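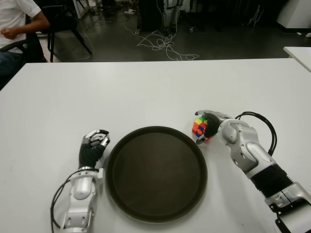
The Clallness Public Library will begin lending household goods and tabletop games to cardholders this month, the library announced on 5 August 2020. The new Home Collection holds more than 90 items, all of which can be reserved by phone or through the online catalog and collected at the Hilley Street entrance. Kitchen and serving ware makes up the largest part of the collection. A round serving tray such as the dark brown one shown, with its raised rim, may be borrowed on its own or together with a set of bowls and a pitcher. Larger items, including folding chairs and a canopy, are kept at the Khondokar Branch and must be reserved at least two business days ahead.

The collection was approved in the spring as part of the library's service plan for the coming year. Its opening was delayed when both buildings closed to the public, and the staff used the closure to catalog and label the stock. Most items were bought new. A smaller number were donated by residents during last year's household drive, and each of these was checked for damage before being added to the catalog.

Any resident of Clallness or the Hilley district who is 18 or older and holds a library card in good standing may borrow from the Home Collection. Residents of neighboring districts may do so under the existing exchange agreement, but will need to show proof of address the first time they collect an item. Cards issued online since the closure are valid for books and digital materials only. Holders of these cards can have them upgraded at the entrance desk with a photo ID.

The loan period is 28 days, with one renewal if no other cardholder is waiting. Up to five items may be out on one card at a time, and a boxed set counts as a single item. There is no charge to borrow. Overdue fines remain suspended for all library materials, including the Home Collection, until the board reviews the matter in October. Lost or broken items will be billed at replacement cost, up to a limit of $40 per item. The limit does not apply to the canopy, the sewing machines or the projector, for which borrowers will be asked to sign a separate form.

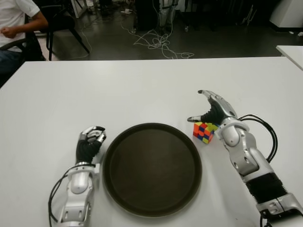
Games and puzzles form the second part of the Home Collection and are expected to be in steady demand while schools and camps operate on reduced schedules. The library has chosen titles and objects that can be used by one person or by a household, with few loose parts and surfaces that are easy to wipe. Board games with paper money or large card decks have been left out for now. A small twisting puzzle cube, like the one on the table with the tray, falls within the guidelines, as do dominoes, peg games and large-piece wooden puzzles. Each game is packed with a contents card, and borrowers are asked to check the contents against the card before returning it. Instructions in Spanish are included where the maker supplies them.

All returned items will be set aside for 72 hours and then cleaned before they are lent again. The outdoor book drops are not suitable for the Home Collection. Items must be handed in at the entrance desk during collection hours, in the bag or box in which they were issued. Borrowers should wash kitchen items and dry them fully. Fabric goods, such as tablecloths and picnic blankets, may be returned unwashed and will be laundered by the library's contractor, Loritz Linen Service, under its present agreement.

Collection hours at the main library are Monday through Friday, 10 a.m. to 6 p.m., and Saturday, 10 a.m. to 1 p.m. The Khondokar Branch is open for collection on weekday afternoons only, from 1 p.m. to 5 p.m. Cardholders will receive a message by text or email when a reserved item is ready and will have three days to collect it. Those who do not use text or email may ask for a telephone call when placing the reservation. Face coverings are required at both entrances, and parties are asked to send one person to the desk.

Delivery to the home is available for the smaller items through the library's existing homebound service. Cardholders already enrolled may add Home Collection items to their regular order. New applications for the homebound service are being accepted, although the library advises that there is at present a short waiting list in the west part of the Hilley district. 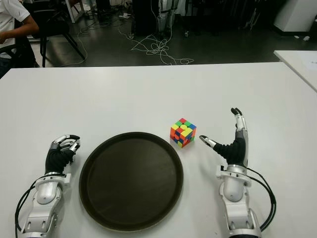 A puzzle cube and a round tray on a white tabletop.

The full list of items can be viewed in the catalog by choosing "Home Collection" from the format menu. Printed lists are available at both entrances and will be mailed on request. Entries give the measurements and weight of each item and state whether it can be carried by one person. A small number of entries are marked "in process" - these can be viewed but not yet reserved.

Residents who wish to donate goods are asked to wait. Storage at both buildings is limited, and donations will not be accepted again until the annual household drive resumes. The library will also consider requests for new purchases. Request forms are available at the entrance desks and online, and are reviewed at the end of each month. Several cardholders have already asked for canning equipment, garden tools and a carpet cleaner. Canning equipment has been ordered. Garden tools are under review, and the carpet cleaner was declined on grounds of size.

Funding for the first year comes from the library's general materials budget and a grant from the Clallness Community Fund. The library will report on use of the collection at the October meeting of the board, which is open to the public and will be held by video conference. Written comments may be sent in advance to either branch and will be entered in the record of the meeting.

Other services are unchanged. Book reservations, printing by email and the summer reading program continue as before. Reading rooms, public computers and meeting rooms remain closed until further notice.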